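Research > Working Papers > Housing and Daily Life > Section 4

29/12/2024
By Boris Šimek

4. Shared Bathrooms and the Storage of Personal Items

4.1 Background to the household survey

The survey covered 160 households in two converted buildings in the Koubek district, both of which were divided into single rooms with shared washing facilities on each landing. Earlier work on shared housing has paid close attention to kitchens, where disputes over food and cleaning are easy to record. Bathrooms have received less study. Residents spend less time in them, and they are less willing to discuss them with an interviewer.

We asked each household where its members kept soap, towels, toothbrushes, razors and medicine, and whether those places had changed since the household moved in. Interviews were held in the resident's own room. Where two adults shared a room, both were invited to answer, and their answers were recorded separately. Differences between the two were common and were kept in the data.

Three types of storage emerged from the answers. In the first, all items stayed in the shared bathroom, on a shelf or window ledge. In the second, items were carried back and forth in a bag or basket. In the third, which we call split storage, bulky items such as shampoo stayed in the bathroom while anything that touched the mouth or face was kept in the private room. Figure 6 shows a toothbrush and a small white container, items of the kind most often named in answers of the third type.
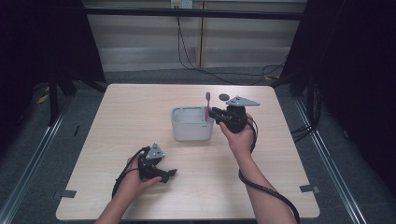 Drornport, April

Figure 6. Toothbrush with a pink handle, held upright beside a small white plastic container on a wood-grain table.

4.2 Length of stay and choice of storage

Length of stay was the strongest single guide to how residents stored their things. Newer residents tended to carry everything. Those who had lived in the building longer were more likely to use split storage, and they could usually recall when they had made the change. Several linked it to the arrival or departure of a particular neighbor. Only 17 households kept all items in the shared bathroom, and most of these were on landings where the same people had lived side by side for years.

The two buildings differed in one respect that bears on these results. The Sinbridge building had been refitted with lockable cabinets, one for each room on the landing. The second building had open shelves only. We had expected the cabinets to bring more items into the bathroom. In practice, many residents used them for cleaning supplies and spare paper, and continued to keep toothbrushes in their rooms. One resident described her cabinet as "a cupboard that happens to be next to the bath" and said she would not think of it as hers.

4.3 Follow-up interviews

A second round of interviews was held with 48 households. It used the Grokano diary form, on which residents noted each trip to the bathroom over one week and what they took with them. The diaries broadly agreed with the first interviews, but they showed more borrowing than residents had reported. Toothpaste and soap passed between rooms fairly often. Towels did so rarely – and toothbrushes never appeared among borrowed items.

The diaries also recorded a number of forgotten items. Residents with split storage wrote of going back to their rooms for a toothbrush or a razor, sometimes giving up their place in the morning line to do so. They treated this as a normal cost of the arrangement. Only a small number said they had tried leaving a second brush in the bathroom, and most had later stopped.

These findings should be read with some care. The diary week fell in a mild period, when the landings were warm enough to cross in light clothing, and habits in winter may differ. Section 5 takes up the related question of laundry and drying space, where the layout of the two buildings had a clearer effect on daily routines.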